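4. Before you register the Clavdale air purifier

1. Keep the carton for 30 days. The maker says any plain box will do for a return. I wouldn't count on it.

2. Copy the serial number by hand. The app's scanner is said to read it for you; it misread mine on Tuesday.

3. Set the fan to Low and run it for 13 minutes before trusting the air reading.

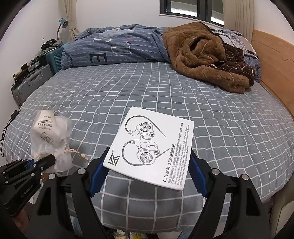 Gunvor Eklund found 13 minutes too short and waited until the number stopped moving, which in her bedroom took most of an evening.

Note: The "2000-hour filter" figure assumes Low speed. On High, check the filter monthly, whatever the light says.

Caution: Unplug the unit before opening the back. The power button only puts it to sleep.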